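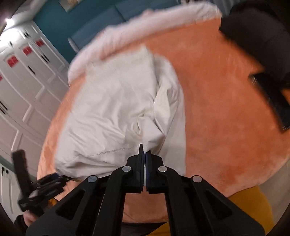
By the Kershaw news desk
26 Dec 2020

Kershaw's clothing reuse service has changed the way it sorts and folds donated garments in the homes it visits. Under the new procedure, items are laid out on the bed and checked before folding, and pale clothing is placed on a cover of a darker or stronger colour. An off-white garment on an orange plush cover shows its outline clearly, and creases and turned-over flaps are easier to find.

Each garment is spread, smoothed from the top towards the hem and checked along its stitched seams. Overlapping sections are opened out before the first fold is made. Short-pile covers are accepted as a working surface, although the pile grips light cloth and the garment has to be lifted when it is moved.

The service handled 746 garments under the procedure in its first period, which began in May. Folded items are packed in Skarna boxes, 10 to a box, and taken to the Brilska depot for weighing and labelling. Knitwear is packed separately.

The depot has shelf space for 1,000 garments. A second store at Irivo, with space for 2,000, will take bed linen and towels as well as clothing. Households with a collection already booked do not need to change their arrangements. Coat hangers are no longer accepted at either site.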